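Brultavex Mk II Phono Stage

Price: $1,468
Supplied by: Istano
Reviewed by Benjamín Echeverría

The first Brultavex phono stage was a good product with an awkward layout. Its loading switches were on the underside, so changing a cartridge meant unplugging everything and turning the unit over. The Mk II moves those switches to the back panel, adds a second input, and puts the power supply in its own box. The price has gone up by $240.

I used it for most of February with two turntables. The main one is my Dirkau belt-drive deck with a low-output moving coil cartridge. The other is an older direct-drive with a moving magnet. Both stayed connected the whole time, and I switched between them with the knob on the front. There is a muted pause of a second or so when you change inputs, and no thump through the speakers.

Setup took less than half an hour. The power supply connects to the main unit with a locking cable that is a little under three feet long. That is enough to put the supply on a lower shelf, and I suggest you do. With the two boxes side by side I could hear a faint hum at high volume. With the supply on the shelf below, it was gone. The manual covers this in one line on the last page, where most buyers will miss it.

Gain can be set to one of three levels for each input. Loading for moving coil runs from 50 ohms to 1,000 ohms in six steps. I started at 200, which is what the cartridge maker recommends, and found the top end a bit dull. At 300 the cymbals had more air and violins sounded less closed in. I left it there. The switches are small and the printing next to them is gray on black, so keep a flashlight handy.

The Mk II is quiet. With the needle up and the volume well past my normal level, I had to put my ear near the tweeter to hear any hiss. On records, that shows up most in slow piano pieces and solo voice, where notes fade out fully before the surface noise takes over.

Bass is firm and a little lean. On my usual test record, a live jazz trio with a very close-miked upright bass, each note started and stopped cleanly, but the body of the instrument was smaller than I am used to. My own Benítez phono stage, a tube design, gives that bass more weight and blurs the fingering. I prefer the Brultavex for that record and the Benítez for older soul and R&B pressings, which can sound thin to begin with.

The midrange is where the money went. Voices are steady and placed well forward, and on busy choral recordings I could follow the tenors without trying. Stereo width is good and depth is average. Brass at high volume can get hard, mostly on bright recordings, and dropping the loading back to 200 helped with that.

The moving magnet input is good, though I would not buy the unit for that alone. It has no capacitance adjustment, which is a strange thing to leave out at this price.

Build quality is solid apart from the input knob, which had some side play on my sample. Istano sent a replacement knob the following Monday and it fit better. The case gets warm after an hour or two and needs a couple of inches of space above it. There is no standby mode. The power switch is on the back of the supply box, so I left it on.

Owners of the original with one turntable and one cartridge can stay where they are. The sound is better, but by less than the price of a decent cartridge upgrade. For anyone running two decks, the second input and the lower noise make a stronger case.

For: very low noise, clear vocals, separate settings for each input
Against: small switch labels, no capacitance adjustment, rear power switch
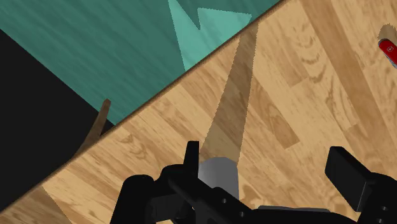
Page 47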